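하얀 통

레카 팔라니아판은 이사 갈 집의 광고를 믿지 않았고, 사는 집의 설명서도 믿지 않았다. 에르크빌의 아파트를 비워 주기까지 14일이 남아 있었다.
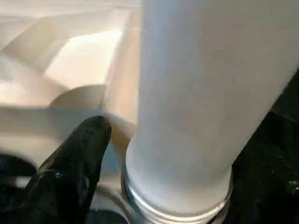 열쇠를 받던 날 집주인 하블리체크 씨는 주방을 한 바퀴 돌며 물건마다 한마디씩 붙였다. 오븐은 길이 잘 들었고, 창문은 겨울에 바람 한 점 안 들어오며, 하얀 통은 절대 버리면 안 된다고 했다.

"이게 뭔데요?"

"라스테로예요. 물맛을 바꿔 줍니다."

"어떻게요?"

집주인은 손목을 돌려 보이며 그냥 그렇게 된다고 했다. 창문으로는 2월 내내 바람이 들어왔다. 레카는 그때부터 통에 관한 말도 창문에 관한 말과 같은 칸에 넣어 두었다.

통은 하얗고 매끈했으며 상표도 글자도 없었다. 아래쪽에는 은색 금속 고리가 둘러져 있었다. 레카는 그 점이 제일 수상했다. 세상에 무엇을 바꿔 준다는 물건치고 자기 이름을 안 적어 놓는 물건이 있던가. 치약도 제 이름을 세 군데나 적는다. 그런데 물맛을 바꾼다는 통이 입을 다물고 있다니.

동생은 전화로 인터넷에 찾아보라고 했다. 찾아보았다. 라스테로라는 이름의 의자가 나왔고, 문을 닫은 식당이 하나 나왔다. 스카르카라는 가게에서 교체용 속을 판다는 글도 하나 있었는데, 그 아래에는 써 보고 인생이 달라졌다는 사람이 서른네 명이나 줄을 서 있었다. 레카는 끝까지 읽었다. 서른네 명이 하나같이 느낌표를 두 개씩 썼다. 그녀는 창을 닫았다.

"그래서 물맛은 어떤데?" 동생이 물었다.

"물맛이야."

"바뀌기 전에는 어땠는데?"

"그걸 내가 어떻게 알아. 들어올 때부터 있었는데."

동생은 그러면 떼고 한번 마셔 보라고 했다. 레카는 그 말이 맞다는 것을 알았고, 그래서 기분이 조금 상했다. 네 해 동안 의심만 했지 떼어 볼 생각은 하지 않았던 것이다. 떼었다가 물이 새면 보증금 이야기가 나올 테고, 보증금 이야기가 나오면 하블리체크 씨는 주방을 다시 한 바퀴 돌 것이다.

짐은 다른 방부터 쌌다. 책은 무거워서 작은 상자에 나누어 담았고, 접시는 신문지로 싸다가 신문지가 떨어져 수건으로 쌌다. 이삿짐 회사에서는 상자 30개면 충분하다고 했지만 그 사람은 전화로만 이 집을 보았다. 책장 한 칸을 비우고 나니 벌써 복도가 좁아졌다.

주방은 마지막까지 미루었다. 서랍에서는 짝이 없는 뚜껑과 어디에 쓰는지 모를 나사가 나왔다. 나사는 버리려다가 도로 넣었다. 다음 사람이 고민하면 될 일이었다.

저녁에 레카는 컵 두 개를 꺼냈다. 하나에는 통을 거친 물을 받아 왼쪽에 두었다. 그런 다음 수도를 잠그고 은색 고리를 잡아 돌렸다. 꿈쩍도 하지 않았다. 힘을 주어 다시 돌렸다. 고리는 한참을 버티다가 끽 소리를 내며 풀렸다.

통은 생각보다 가벼웠다. 흔들어 보았지만 소리가 나지 않았다. 고리가 있던 쪽을 들여다보고, 손전등을 가져와 또 들여다보았다. 안은 비어 있었다. 속을 갈아 주어야 한다는 말은 집주인도 한 적이 없었다. 아니면 집주인도 들은 적이 없었을 것이다.

그녀는 수도를 다시 틀어 두 번째 컵을 채웠다. 왼쪽을 마시고, 오른쪽을 마시고, 빵을 한 입 먹은 뒤 순서를 바꾸어 다시 마셨다.

오른쪽이 조금 더 나빴다.

레카는 컵을 내려놓고 한동안 그대로 서 있었다. 빈 통이었다. 빈 통이 무엇을 바꾼단 말인가. 컵이 덜 씻긴 탓이라고 생각해 둘 다 씻고 처음부터 다시 했다. 이번에도 오른쪽이었다. 눈을 감고 하면 다를 것 같았지만 컵을 섞어 줄 사람이 없었다.

동생에게서 문자가 왔다. 해 봤어?

아직, 하고 그녀는 답을 보냈다.

그러고는 통을 제자리에 대고 고리를 돌려 끼웠다. 꽉 조였다가, 다음에 떼어 볼 사람을 생각해서 반 바퀴를 풀었다. 물이 한 방울 맺혔다. 그녀는 다시 반 바퀴를 조이고 접시를 싸러 갔다.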